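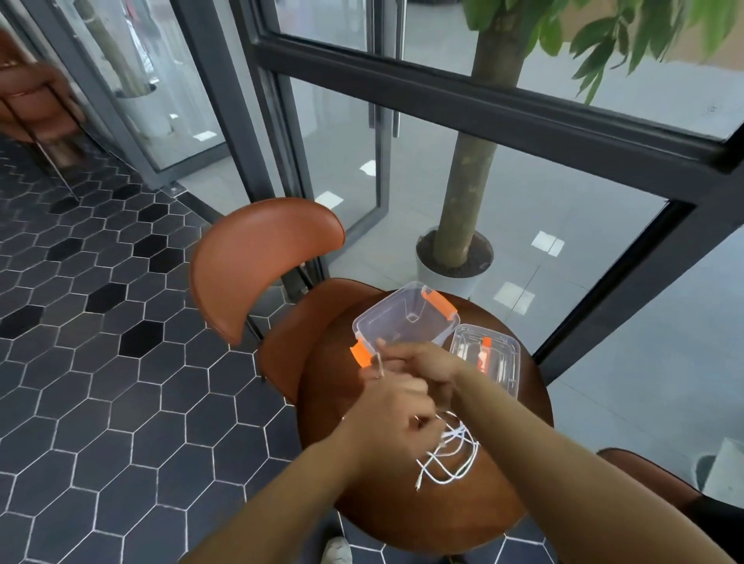 Cable sorting at the round table, with the plastic boxes to hand.

News > Workshop > Machines

Search this site Enter keywords Go

The Sutero cell is getting a proper look-after

If you've walked past the packing cell lately and wondered why it's so quiet, it's having its yearly service, and I've been allowed to tag along and hold things (mostly a torch). The Sutero is the arm that lifts filled trays off the Durán conveyor and stacks them, and it had started stopping mid-stack for no reason any of us could see.

Iara Ojeda has been on the case since December. She had the gripper off twice, swapped the suction cups, and it still sulked! In the end she found the trouble in the thin cable run to the tray sensor, which rubs against the bracket every time the wrist turns right round. So the old run is coming out and a new one is going in with more slack at the elbow.

I hadn't realised how much of this job is just untangling. You coil the cable in loose loops, never tight ones, and you feel along it with your fingers for flat spots before it goes anywhere near the arm. Iara is strict about that – I got told off for winding one round my hand. Ties and little connectors live in clip-lid boxes, and the lids go back on between jobs or you'll be hunting under chairs.

Oriana Huenchumán from Trustilar came over on 8th March to go through the settings with us. She's dropped the arm to 30 per cent speed while the new cable beds in, and she wants 1000 clean stacks before anyone turns it up again. She's also moved the home position a touch to the left, so the wrist won't have to swing so far. The grease points get done at the same time, plus the filter on the Vellier vacuum pump, which was filthy.

For now the trays are being stacked by hand at the far end, so please leave that aisle clear. It should take about three days to get everything back and tested. If the arm stops on your shift after that, don't just press reset – write down which tray it was holding and tell Iara.

Filed under: Machines & Maintenance, Packing, Staff news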